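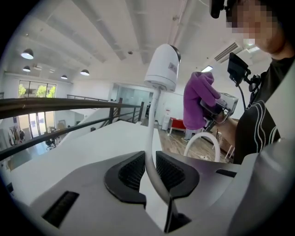 Purple on the stand, upstairs at Gindance.

I popped up to Gindance this week to see how they're getting on with the upstairs floor, and there's good news for anyone who has been asking me about it outside the post office. It opens to the public on Sunday at ten, free to get in, and you can come and go as you like until four.

For those who haven't been following, this is the big bright upper level in the old dairy building on Ibrahim Street, the one that's been shut to most of us since spring. The Lekthorpe craft and mending people will have tables there from October, and Adesuwa Effiong is running the whole thing. I like her a lot, she talks even faster than I do! She told me 54 people have put their names down for the first mending session already, which is more than she has chairs for, so if you've got a folding one in the shed please bring it along. 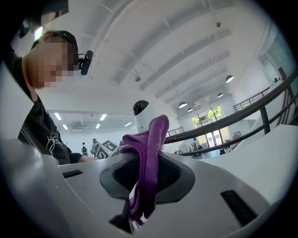 The ceiling is the bit I always forget about between visits. It's white and it curves right over you, with white beams and dark pendant lamps hanging down, and even on a dull afternoon it's a lovely place to sew a button on. Adesuwa wants the lamps on for the evening sessions as well (Thursdays to begin with, more if people turn up).

Then there are the cloths. Dradar, the cleaning supplies shop by the bus station, has given the project 2,000 microfibre cloths, and I'm told the first job on Sunday will be folding them into bundles to sell. Purple ones, naturally. The money goes towards a second sewing machine, and they need £700, so a couple of good weekends ought to see to it. I've said I'll take a bundle, though my kitchen drawer is full of the things as it is.

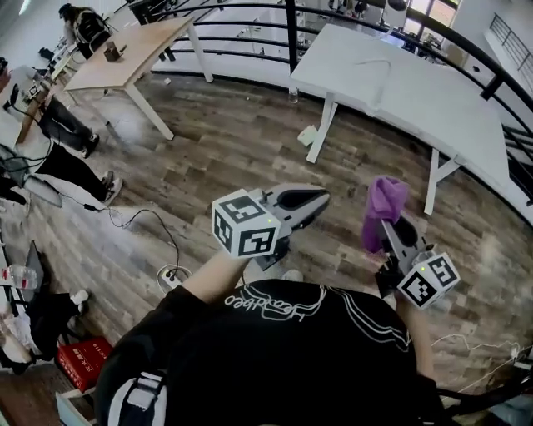
Purple cloth in the gripper's jaws, the big white table on the right and the railing behind.

I asked about the tables, as two of you had written in. The large white trestle one is staying and will be used for cutting out. It's a good size for curtains. The smaller one with the wooden top is going to be for teas, and there'll be cake if my sister remembers. Mind the railing with little ones, please, as it looks over the lower level. There'll be somebody at the top of the stairs all day, and pushchairs can be left down by the front door.

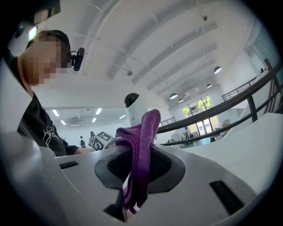
A quick word on parking, then. The yard behind the building only takes a handful of cars and those spaces are being kept for blue badge holders, so try the field opposite the chapel or get the 472, which stops at the end of Ibrahim Street on the half hour. If you're bringing something to be mended, wash it first and pin a note on it with your name and what's wrong. Zips are fine. Wetsuits are not, Adesuwa was very firm on that.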